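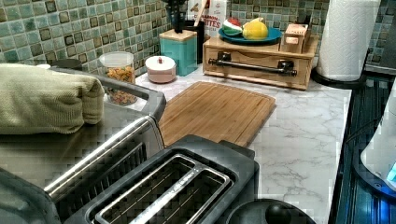
A lived-in countertop, with dry goods in canisters along the tile and a towel over the oven.

Countertop storage is the habit of keeping food, tools and small appliances out on the kitchen counter instead of behind a cupboard door. I've written up plenty of kitchen topics for the Fludura household pages, and this is the one I get the most mail on (my own counter is a mess, so I sympathize!).

The back row, against the backsplash, usually goes to canisters and utensil holders – things that are tall and don't need much elbow room. Clear ones let you see when the pasta is running low. Solid ones are kinder to tea and coffee, which don't like light. Fruit does well up on a plate, where you'll remember to eat it.

Appliances sit nearer the front, and that's where people run out of space. I keep 7 inches free beside mine, and I take any towel off the toaster oven before I switch it on.
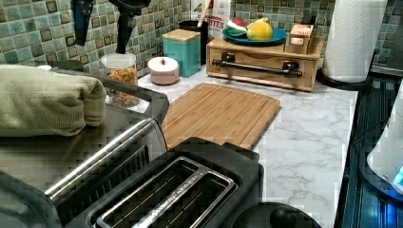

Where should a cutting board go on a crowded counter?
Stand it upright against the wall once it's dry, and lay it flat when you're ready to chop.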